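Mandance: Hand-Held Grippers for Two-Handed Demonstrations
Student project report, final version
Submitted 23/07/2020

3. Method

We wanted to know whether marker cubes on a hand-held gripper give a good enough hand path to train a two-handed policy, or whether a pair of outside cameras is needed as well. The outside cameras were already set up from the earlier Clallel project, so we could run both conditions on the same demonstrations and compare them afterward.

Each person holds one gripper in each hand for the two-handed tasks. The housing carries square black-and-white markers on several faces, and the pose of the gripper is worked out from whichever faces the head camera can see. Finger opening is logged separately by the Rostix board and matched to the video by time stamp. The board runs at 200 readings per second, far more than we needed, and we kept every fifth one.

We used two tasks. In the first, a small object is picked up by one gripper and passed to the other. In the second, both grippers lift a plate and set it down on a taped mark. A demonstration counted as complete when the object was released and both grippers were back at the start position. Anyone recording was asked to keep both grippers in view of the head camera, but we did not stop a recording when this failed. We marked the lost stretches later.

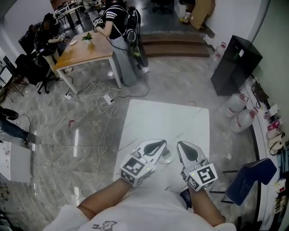
Page 14

With the grippers held low over a white tabletop, as they are for the handover task, the cubes on the two housings face in different directions. This matters for the results. The tracker needs at least one face that is not too steep to the camera, and when the wrists turn inward one cube can hide part of the other. We saw most of our lost stretches at this point of the handover, just before the second gripper closes.

The faint gray pattern in the tabletop caused no false detections. We had expected some trouble from reflections and lowered the exposure in February, before any of the data used here was recorded.

4. Results

We recorded 1057 demonstrations over both tasks. After removing the ones with missing finger data, we trained one policy per task and condition and ran each policy 40 times on the Ndlovu arms.

For the plate task the two conditions gave the same number of successful runs. The grippers stay far apart for the whole motion, and the cubes are rarely hidden.

For the handover task the outside cameras helped. The policy trained on head camera poses alone often brought the second gripper in too early and closed it short of the object — the same moment where the tracking is weakest. Filling the lost stretches by interpolation made the paths look smoother but did not improve the runs.

5. Limits

Everyone who recorded had practiced with the grippers first. We do not know how the tracking would hold up with beginners, who tend to turn their wrists more. We also used a single table height in the training set. The next version of the housing should have a tilted marker face on the inner side, and the handover task should be repeated with it before any new task is added.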